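Home | Projects | Reports | Downloads | Contact

Shared Round Tables as Short-Stay Computer Workplaces
Student project report, Interior Products module, March 17, 2023 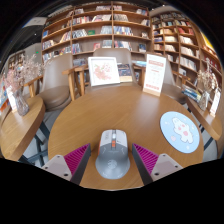

1. Background

The project looked at round tables in shared lounges and how well they serve a person who sits down with a laptop and a mouse for less than an hour. Such tables are bought for conversation and coffee. They are seldom assessed as work surfaces, although in the Estitz reading lounge most daytime use is now of this kind.

The work was limited to the table top, the objects kept on it and the chairs. Lighting and power supply were covered by another group and are left out.

2. Table and fittings

The type studied has a round wooden top with a visible straight grain and a warm honey-brown colour. It is used with upholstered chairs in taupe-beige, with light wooden armrests. On the table are a grey mouse with a scroll wheel, a round light-blue mouse pad with a cartoon print, a white picture frame with a painting of pink blossoms, a book standing upright and a white table card on a light wooden base.

The frame, the book and the card are counted in this report as display items. The mouse and pad are counted as work items. The distinction matters in section 4, where the two groups compete for the same area.

3. Method

We observed 24 sittings over 10 days. For each sitting the length of stay, the position of the mouse and any movement of the display items were written down on a printed form. Users were then asked to rate reach, arm support and free space on a scale from one to 7. Sittings of under five minutes were discarded before the count.

A second form, used for the layout trials, was drawn up from the Flelteck checklist for small desks. Two of its questions refer to drawers and were removed.

4. Results

The total length of the sittings was 167 minutes. Most users placed the mouse directly on the wood and left the pad where it lay. When asked, they said that the pad was too small for their usual movement or that they had not thought of moving it.

Arm support received the lowest ratings. On a straight desk the forearm rests on the surface beside the mouse. On a round top the edge falls away on both sides of the user, and the elbow is left without support unless the chair is drawn close. The armrests helped only when the chair faced the centre of the table squarely.

Display items were moved in nine sittings. The card was moved most often and the picture frame least often.

5. Proposed layout

Display items should be grouped at one point near the rim, with the card at the back. The pad should be replaced by a larger one, and one chair position should be kept clear for work. The Yan layout, with all items in the centre, was tried and rejected, as it blocked the view between users.

6. Further work

The trial will be repeated in April with the Trarkik pad, which is rectangular. The rating form will be shortened, and left-handed users will be recorded separately.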